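The Stick

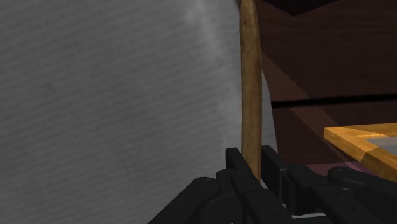 Do you need the real arm to get ready for the regional?
You need it for the last week or so. Before that, most of the work can be done in simulation, and most of the mistakes can be made there too.

That was on the first page of the club handbook at Plordale High, and Thibault Moulin had read it enough times to be sick of it. The real arm was in a crate in Lorkden waiting on a part. What the club had was the simulator, four computers and a list of tasks from the regional office. Task one was the stick. Pick it up, hold it upright, don't drop it.

Mathis Mallet had the controls. He had been at it since the last bell and had stopped talking a while ago.

"You're squeezing too hard," Thibault said.

"It's the same number as yesterday."

"Yesterday it fell."

"Yesterday it fell because you moved the wrist."

Mr. Lawal was at the other end of the room marking physics papers. He had taught there long enough that everybody, including his own principal, used his last name, and it was a surprise to see Chukwuemeka written out on the entry form. He did not look up. He had a rule that he would not help until somebody asked him a question that ended in a question mark.

Mathis ran it again. The fingers closed, the arm lifted, the stick came up. Then it started to turn, very slowly, and slid out. He hit reset.

"How many is that?" Thibault asked.

"Check the log."

Thibault checked. It was 70. The scoring sheet said a team had to submit one clean run, and it said nothing at all on how many bad ones could come before it. Tipene Rutherford, who had graduated in the spring and still answered messages, claimed his year had done 1,000. Thibault believed almost none of what Tipene said, but he had started to wonder about that one.

"Let me see the contact settings," he said.

They looked at them together. Friction, finger speed, grip force. Mathis had changed the force every few runs and written each value in his notebook in pencil. The friction had not been touched. It was still whatever it had been when Paavo Riihimäki set up the file last November, before he switched over to track.

"Did Paavo ever get a clean run with this?" Thibault asked.

"He never did the stick. He was doing the cube."

"So this is for the cube."

Mathis put down the pencil. He read the line again and then scrolled up to the top of the file, where Paavo had typed a note to himself. It said CUBE ONLY, FIX LATER.

"Are you kidding me," Mathis said.

"Mr. Lawal," Thibault said, "where do we find the right friction for wood?"

Mr. Lawal capped his pen. He came over and read the note on the screen, and then he pulled up a chair.

"You measure it," he said. "Get a ruler and something to tilt."

It took most of an hour. They used a shelf board from the supply closet, a piece of dowel and a strip of the black rubber that had come with the spare fingers. Mathis tilted the board, Thibault read the angle, and Mr. Lawal made them do it again whenever they rounded. The bus came and went. Thibault texted his mother, who wrote back that dinner would be in the oven and he could heat it up himself.

When they had a number they both trusted, Mathis typed it in and saved the file under a new name. He put the grip force back to where he had started.

"You do it," he said, and slid the keyboard over.

Thibault ran it. The fingers came together on the stick and the arm went up. He kept his hands flat on the desk. The stick stayed where it was for the full count, and the timer in the corner turned green.

Mathis wrote down 71 and put a box around it.

"What's task two?" Mr. Lawal asked.

Thibault turned the list over. Task two was to put it down again – gently, it said, and standing up.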